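Cracked heels: urea cream percentage and how often?

Asked by Nabila Ginting

I have used the Flastitz 10-minute foot soak nightly since July, followed by plain petroleum jelly. The heels are still thick and the edges still split. Is a urea cream a better choice, and at what strength? No diabetes, no open cuts.

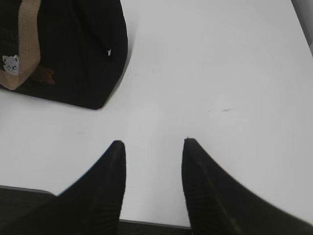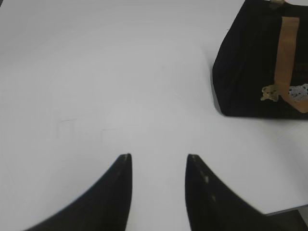
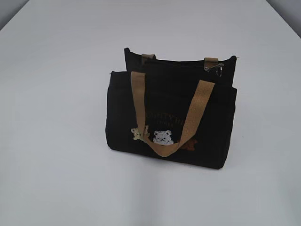 Soak water is warm, never hot. I file dry skin before the soak, 2 times a week.

Answer from Araceli Medrano

Petroleum jelly slows water loss but does not loosen thick skin. Urea does both to a degree. Low strengths mostly moisturize — 30 percent is for thick callus only. Apply it to the heel, keep it off thin skin between the toes, and put on cotton socks. Give it nearly 9 nights. Stop if it stings for long. If a split bleeds, see a podiatrist.

Answer from Abundio Varela

I use Torier balm, works fine. Shorter soaks too.

Answer from Ximena Palacios

Agree with the first answer. Drop the nightly soak, it dries the skin. File lightly.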